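Stop making me sign up to buy a sandwich

I wanted lunch. That was the whole plan. Six minutes before a meeting, one sandwich, one bottle of water, and the screen at the counter wanted my phone number, my birthday and a password with a symbol in it.

I walked out. Ate crackers at my desk. Still mad.

Everything is an account now. The laundry place, the parking lot, the dentist. My neighbor Tươi Đàm bought a desk lamp from Plarkeo and had to verify her email before it would go brighter than the lowest setting. A lamp! She keeps it in the closet now and uses the old one with the pull chain.

I went through my password list last weekend, thinking maybe 30 in there. Closer to 300. Stores that closed. A pizza app called Tonitz I used once, in a town I was passing through. A site where I apparently bought socks. Every one of them has my name, most have my address, and I couldn't tell you who runs a single one of them.

And don't tell me its for my convenience. Convenience was handing over a ten and getting change. It worked for people without a phone, people whose battery died, kids, my dad. He drove across town to Birkett for a garden hose, and the sale price was for members only. He doesn't text. So he paid more, for the same hose, standing next to somebody who paid less.
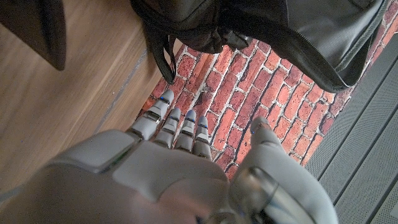

What I'd like instead

Not asking for much. Guest checkout, on the first screen, same size button as the other one. A price that is the price. If a store wants my birthday it can pay me for it, in money, up front - no points.

Also, let me leave. I tried to close my Nullotau account and it took 3 emails and a form that asked why I was unhappy. I wasn't unhappy until the form. Joining took one tap, leaving should take one tap.

I know the argument on the other side. Small shops need regulars, and a mailing list is cheap. Fine, ask me. Put a clipboard by the register. The bakery on my street has one and I signed it years ago, with a pen, and I open every one of thier emails, even the ones about rye. I signed because I already liked the place and the woman at the counter didn't seem to care either way.

The sandwich place sent a man out after me with a coupon, by the way. To use it you had to download the app.

I'm going back tomorrow with cash. If they won't take it I'll pack a lunch, which my wife has been telling me to do anyway.

Contact | Copyright 2024 | Back to top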